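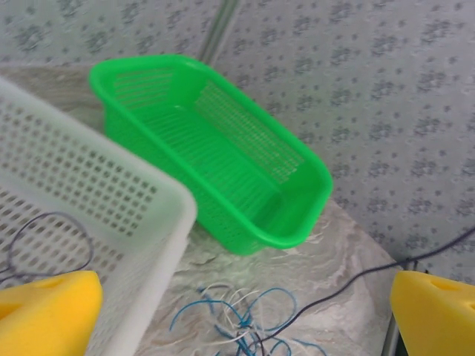 *Grüner und weißer Kunststoffkorb, Kabel und die beiden gelben Greiffinger am Arbeitsplatz.*

# Wer den Korb füllt, soll auch mitreden

In der Debatte über die Automatisierung kleiner und mittlerer Betriebe wird die Frage nach den Beschäftigten meist erst gestellt, wenn über die Technik bereits entschieden ist. Das Unternehmen Guseteck in Imden, das Kabel und Kleinteile für die Weiterverarbeitung sortiert und zusammenstellt, hat seit Februar einen Greifarm in seiner Kommissionierung. Die Erfahrungen der ersten Monate geben Anlass, die übliche Reihenfolge in Frage zu stellen.

Die Ausgangslage ist schnell beschrieben. In der Kommissionierung arbeiten 25 Personen, 24 davon in Teilzeit. Ein erheblicher Teil der Schicht entfiel bisher auf das Umlegen von Leitungen und Zubehör in offene Körbe, aus denen die nachfolgenden Plätze versorgt werden. Diese Arbeit gilt als einfach. Sie ist es nur so lange, wie man sie nicht selbst verrichten muss. Dünne Litzen verhaken sich, Schlaufen rutschen durch die Öffnungen der Korbwände, und wer zu kräftig zieht, beschädigt die Isolierung. Die Hand merkt den Widerstand, bevor der Kopf ihn bewertet. Ein Greifer mit zwei gepolsterten Fingern verfügt über dieses Gespür nicht ohne Weiteres; es muss ihm in langwieriger Arbeit vermittelt werden.

An dieser Stelle beginnt die eigentliche Veränderung. Damian Kofler, der die Abteilung seit Jahren leitet, hat zur Einführung des Systems 2.886 Greifvorgänge auswerten lassen. Geprüft wurden sie von den Beschäftigten selbst, und zwar während der regulären Arbeitszeit. Sie entschieden, ob ein Bündel sauber aufgenommen war, ob es hätte getrennt werden müssen und ob der Vorgang überhaupt in dieser Form sinnvoll war. Damit übernahmen Personen, deren Stellenbeschreibung das Wort »einlegen« kennt und das Wort »beurteilen« nicht, eine Aufgabe, die Urteilsvermögen verlangt. Die Vergütung blieb unverändert.

Der Verfasser hält dies für den wunden Punkt des Vorhabens. Es ist zu begrüßen, dass Guseteck das Wissen der Belegschaft in Anspruch genommen hat. Viele Betriebe verzichten darauf und wundern sich später über Anlagen, die nach der Mittagspause stillstehen. Wer jedoch Erfahrung abruft, um eine Maschine einzurichten, nimmt eine Leistung entgegen, für die bislang weder Tarif noch Zeugnis eine Bezeichnung vorsehen. Hatem El Khatib, gewählter Vertreter der Beschäftigten, hat in der Betriebsversammlung beantragt, die Auswertung als qualifizierte Tätigkeit einzustufen. Der Antrag ist bis heute nicht entschieden.

Die Leitung verweist darauf, dass im Zusammenhang mit dem Greifarm keine Stelle gestrichen worden sei. Das trifft zu und verdient Anerkennung. Es beantwortet die Frage allerdings nur zum Teil. Drei Beschäftigte sind inzwischen überwiegend mit der Aufsicht betraut. Ihr Arbeitstag besteht nun aus Warten, Prüfen und Eingreifen. Körperlich ist das eine Entlastung, insbesondere für Schultern und Handgelenke. Zugleich berichten sie von einer Ermüdung anderer Art: Aufmerksamkeit lässt sich schwerer über eine ganze Schicht verteilen als Bewegung. Auch das Gespräch am Tisch, das früher neben der Arbeit herlief, ist seltener geworden.

Am Standort Flulska, wo das Unternehmen Ouali ein vergleichbares System betreibt, wechseln die Beschäftigten deshalb im Laufe der Schicht zwischen Aufsicht und Handarbeit. Die Lösung kostet Einarbeitungszeit und erschwert die Planung. Sie hat aber den Vorzug, dass die Fertigkeit im Haus bleibt. Eine Abteilung, in der nach zwei Jahren niemand mehr ein verknotetes Bündel zügig von Hand lösen kann, ist von ihrer Anlage abhängig, und zwar gerade in dem Augenblick, in dem diese ausfällt.

Gegen eine solche Regelung wird eingewandt, sie verzögere den wirtschaftlichen Nutzen. Der Einwand ist ernst zu nehmen. Kleinere Betriebe können eine Investition dieser Größe nicht beliebig lange tragen, und eine Belegschaft hat nichts davon, wenn ihr Arbeitgeber sich übernimmt. Gleichwohl gehören die Kosten der Umstellung in dieselbe Rechnung wie der Kaufpreis des Geräts. Wer sie stillschweigend den Beschäftigten überlässt, hat sie lediglich an anderer Stelle verbucht.

Vor der Anschaffung weiterer Greifarme sollte Guseteck daher eine schriftliche Vereinbarung mit der Arbeitnehmervertretung treffen. Sie müsste die Einstufung der Prüftätigkeit regeln, den Wechsel zwischen Aufsicht und Handarbeit festlegen und bestimmen, wer Einsicht in die aufgezeichneten Vorgänge erhält. Der letzte Punkt wird gern übersehen. Aufzeichnungen, die der Einrichtung einer Maschine dienen, dürfen nicht unbemerkt zu einer Leistungskontrolle der Menschen werden, die neben ihr stehen – auch dann nicht, wenn eine solche Absicht gegenwärtig niemandem unterstellt wird.

Die nächste Betriebsversammlung in Imden böte Gelegenheit, den Antrag El Khatibs zur Abstimmung zu bringen. Die Leitung sollte sie nutzen und bis dahin einen eigenen Entwurf vorlegen.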